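Textile Care and Storage, Unit 4: Blankets and Bed Covers
Course handout, second part of the storage module 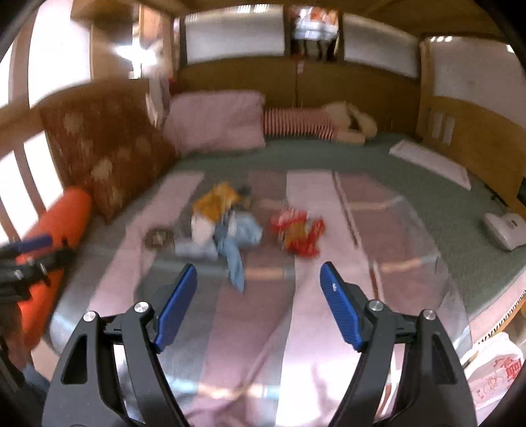
Figure 4.1. Striped blanket on a low bed, partly under transparent plastic sheeting.

4.1 Scope

This unit covers the cleaning, folding and storage of blankets in household and small institutional use. Quilts and filled covers are treated in Unit 5. Fiber identification was covered in Unit 2 and is assumed here.

4.2 Sorting before cleaning

Blankets are sorted first by fiber, then by construction, then by color. Woven wool, brushed cotton and acrylic pile should not share a load. Wool felts under agitation and heat. Acrylic pile does not felt but will flatten permanently if tumbled hot. Items without a care label are treated as wool until a fiber test shows otherwise.

Check the binding separately. A satin or ribbon binding often shrinks at a different rate from the body of the blanket, and the puckering that results cannot be pressed out.

4.3 Moisture content

A blanket that feels dry may still hold enough water to support mildew. Wool is the difficult case, as it absorbs a large amount of vapor before it feels damp. Store at a relative humidity of up to 65 percent. Readings are taken inside the cupboard with the door closed.

The Pirna exercise uses a set of 153 cotton and wool blankets from a guesthouse linen store. The record sheets list fiber, weight before drying and weight after drying. Students work from the sheets and calculate moisture regain for each item. Two entries have no dry weight and are left out of the calculation.

4.4 Covers and sheeting

Plastic sheeting keeps off dust and splashes and is suitable for short periods, for example while a room is being painted. It is a poor choice for long storage. Water vapor given off by the fabric condenses on the inner face when the temperature drops, and some soft plastics release plasticizers that mark light colors.

For storage beyond one season use washed, undyed cotton. The Gutent bag used in the practical sessions has a cotton body and a mesh end panel. Leave the mesh end facing the cupboard door.

4.5 Folding

Fold along a different line each time the item is put away. Repeated creasing in one place breaks fibers, and in striped weaves the wear shows first where the crease crosses a light band. Pad folds in heavy wool with a roll of cotton cloth. Do not stack more than four heavy blankets.

4.6 Insects

Clothes moth larvae feed on wool and other animal fibers, with a preference for soiled areas. Cleaning before storage is the main control. Cedar has a weak effect that fades as the wood dries. Inspect seams and bindings in April.

4.7 Reading and assignment

Jiang, Household Textiles, chapter 6.
Zonemex data sheet on brushed cotton, sections 1 to 3.

Complete the regain table for the Pirna set and state which items should be dried again before storage. Show the formula once, at the head of the table.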